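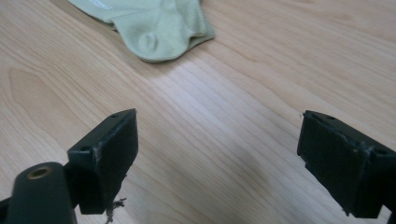 Figure 2. Wrist view from the hand-held gripper, fingers open, with a sage-green sock on the tabletop.

3.2 Collecting the sock examples

All examples in the Skeseck set were gathered at a single wooden table. We chose socks as the first fabric task because they are small and soft, and they rarely land the same way twice. The person collecting was asked to work at a normal pace and to keep going after a missed grasp – misses were labeled later and kept in the set.

Collection ran until October and gave 3,012 episodes. Of these, 78 were dropped for gaps in the hand tracking. The rest were cut to length by Lilla Veres, using start and end points set by hand. A second pass by Lajos Szűcs changed the end point in 49 episodes, mostly where a sock had been let go and then nudged.

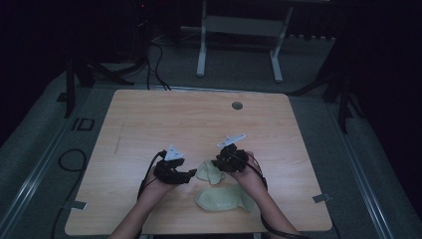 Each episode is stored with its video, the tracked poses and a short text label. We did not fix the starting position of the fabric. Early trials with fixed positions gave a policy that reached for the same spot on the table whether or not a sock was there. Lighting was left unchanged for the whole set, and this limits what we can say about other rooms. We return to this point in Section 5.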